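Still waiting for a robot that can put the pan away

Apr 3, 2022

Every spring I get asked if it's time yet. Whether to hold off on the new dishwasher, the new hob, whatever, because the robots are coming and they'll want a different sort of kitchen.
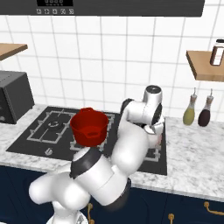
My answer is the same as last year. Buy the dishwasher.

I don't say it to be sour. I like this stuff, I read the papers on the train, I sit through the videos. And there has been progress, real progress, mostly in the last few years and mostly in simulation — kitchens made of numbers, where an arm can move a pot on a hob all night long and no one has to mop. A simulated kitchen never runs out of pots. You can have an arm try the same move 1000 times before breakfast, and if it throws the thing through the wall, you press reset.

My own kitchen has no reset. It has a drawer that sticks unless you lift it first.

That drawer is more or less my whole argument. I learned to open it in a week and have never thought about it since. My sister's children can do it. Put a machine in front of it that has only met good drawers and you've got a problem, and the problem is not strength, it's that pulling harder is precisely the wrong idea. Somebody has to notice it's not moving, wonder why, try a different thing, feel it give. We do all that with one hand while talking about something else.

Take a pot of soup. Moving an empty pot from one ring to the next, fine, I believe that one is close. I've seen it done well enough times. Now fill it. The weight's changed, and it keeps changing as it slops about. The handles are hot, which doesn't bother a machine, but the steam might bother its camera. There's a lid on it, half on. There's a spoon in it. Somebody has left a tea towel where you wanted to put it down. None of these is hard on its own! Someone will have a demo of each by June. All of them at once, on a Tuesday, with the gas on — no.

And it's always the gas on that I come back to. A factory arm lives behind a fence because everyone agreed long ago that it should. A kitchen arm would live next to a toddler.

I went to see the packing floor at Kollthorpe last year, where they do have arms, and they work. Nolter units, six of them, lifting boxes off one belt and on to another. Lovely to watch. They don't stop for lunch. But look at what was done for them. The boxes all come in one size. The lights are the same at noon and midnight. The floor was taken up and relaid, and there's a yellow line you do not cross. The building was rearranged until it was easy enough, and good luck to them, it makes money.

Then at the far end there's a bench where the returns come in, and that bench is all people. A kettle with its cord wrapped round it. A coat in a bag that has split. One shoe. They pick it up, turn it over, sniff it sometimes, decide. The shift lead told me they'd had a machine on trial there and it managed 100 items in a day. A person on that bench gets through 330. And the person can tell you which ones were worn to a wedding.

That is housework, isn't it. Housework is the returns bench. Everything arrives in the wrong bag.

People say, ah but it's learning now, it isn't programmed any more. True, and it matters. I'd have been much ruder about all this ten years ago. A system that's been shown plenty of pots will cope with a pot it hasn't met, a bit, and that's new. Where I get off the bus is when they take a success rate from a tidy test and walk it straight in to someone's home. Say it gets the pot where it should go nine times out of ten. Sounds great. Cook dinner every night and that's soup on the floor three times a month. You'd sack a teenager for less.

There's also the small business of finishing. Watch any of the kitchen clips to the end and see what's left undone. Arm puts pot on hob, clip stops. Fine, who filled it? Who peeled the carrots, who got the last bit of peel out of the plughole, who wiped round the burners afterwards and put the grates back the right way up? A chore is mostly its edges. The bit in the middle that looks good on film is maybe the bit I'd mind least doing myself.

Fiore, who sell the very nice hobs, had a stand at the Wiltberg home show with a wall screen promising a "hands-free kitchen". I asked the man when. He said soon. I asked him what it would do first and he said stir. Stirring! I've got a risotto I could give it, I suppose, but I would still be stood there, watching it stir.

What would change my mind. I've thought about this so as not to be just a moaner. I want to see one take on a kitchen it's never been in, after a family dinner, with no one resetting anything between goes. Dishes in, leftovers into tubs, find the lids for the tubs (good luck), surfaces wiped, pan scrubbed and put away in the cupboard where the other pans are already leaning on the door. It can take all night. I'm asleep, I don't care if it's slow. I'd pay for slow. I just don't want to come down to a smell of gas and a broken jug.

Parts of it are coming, I do think so. Probably in canteens before houses, and hospital kitchens, places with big pots and set menus and somebody paid to stand nearby. After that, for people who can't easily lift a pan themselves, and for them even a clumsy one with a stop button would be worth a great deal, and I'd like to see the money go there before it goes on risotto.

For the rest of us, the sink is still full and it's my turn tonight.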